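ハンドグリッパー式記録キット「Greten」試用評価 中間報告

提出先:Prukirby 助成事業担当 御中
作成:Pirnivbridge 評価班 Rutilio Palacios
提出日:2018年2月14日

1. 報告の範囲
本報告は、助成金で購入したLefèvre社の手持ちグリッパー「Greten」2台について、受領から前半の試用終了までの経過をまとめたものです。対象は機器本体、付属の記録ソフト、および販売元のサポート対応です。アーム側での再生試験は後半の計画に入っているため、今回は扱いません。

2. 進捗
2台とも予定どおり受領し、初期設定を終えました。設定手順書は英語版のみで、校正の章に図の差し替え漏れがありました。販売元に連絡し、修正版を受け取っています。
前半の試用では、住宅の室内で片付け作業を行い、104件の記録を取得しました。このうち後処理を通って使用可能と判定したものは47件です。申請時に見込んでいた割合を下回っています。原因の内訳は次項に記します。
作業者への説明は口頭と紙の手順書で行いました。握りの操作そのものはすぐに覚えられますが、手首を大きく返したときに位置の推定が途切れやすく、この点の練習に時間を取られました。手順書には、対象物に近づく前に一度動きを止めるという項目を追加しています。

3. 不合格となった記録
最も多かったのは位置推定の途切れです。白い壁や扉に近い場所で、手早く向きを変えたときに集中しました。次に多かったのは、開始と終了の合図の入れ忘れです。こちらは作業者側の問題ですが、本体の表示が作業姿勢から見えにくいことも影響しています。音で知らせる設定があるものの、初期状態では無効になっており、手順書にも記載がありませんでした。試用の途中から有効に切り替え、入れ忘れは減りました。
残りは保存時のエラーです。記録ソフトを旧版に戻すと再現しないため、更新版の不具合と見て販売元に報告しました。回答はまだありません。

4. 機器の評価
指の開閉は軽く、長めの作業でも引き金の重さに関する不満は出ていません。一方、本体の重心が手元より前にあり、腕を伸ばす動作では疲れるとの意見がありました。指先のパッドは交換できますが、交換部品が単品では販売されておらず、一式での購入になります。継続利用を考えると改善を求めたい点です。
対象物は、ペットボトル、紙コップ、小型の布製品など、家庭にある軽いものを中心に選びました。柔らかい容器では、握り込みすぎて形が変わることがあります。開き幅の記録は残りますが、力の値は残りません。力の情報が必要な用途には、このキット単体では足りないと考えます。

5. 作業環境
片付け作業は、生活用品が置かれた部屋をそのまま使って行っています。床に置いたかごの上で容器を持つ動作では、対象物が両側の指の間に収まり、かごの内側も同時に記録に入ります。
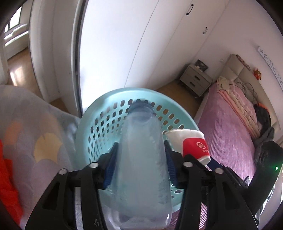 問 追加の2台を購入せず、現在の台数で後半の計画を終えることはできますか。
答 現在の台数で終えられる見込みです。遅れの主な原因は台数の不足ではなく記録の不合格であり、音の通知と手順書の改訂で対応します。追加購入は申請しません。

6. 予算
前半の支出は計画の範囲内です。計画外の支出として、交換用パッド一式に4000円を消耗品費から充てました。費目間の流用はありません。後半では保存用の記憶媒体を購入する予定ですが、これは当初の計画に含まれています。

7. 後半の予定
3月に販売元との打ち合わせを行い、保存エラーと交換部品の扱いを確認します。更新版の修正が間に合わない場合は、旧版のソフトで記録を続けます。その場合、開き幅の表示単位が更新版と異なるため、変換の手順を別紙で添付します。
再生試験は、使用可能と判定した記録から動作の単純なものを選んで始めます。選定基準は現在作成中で、まとまり次第、担当の方へお送りします。
手首を返す動作については、作業者ごとの差が大きいため、後半は記録票に担当者欄を設け、途切れの発生箇所と合わせて集計します。記録票の様式案は本報告に添付しました。変更のご希望があれば、打ち合わせの前にお知らせください。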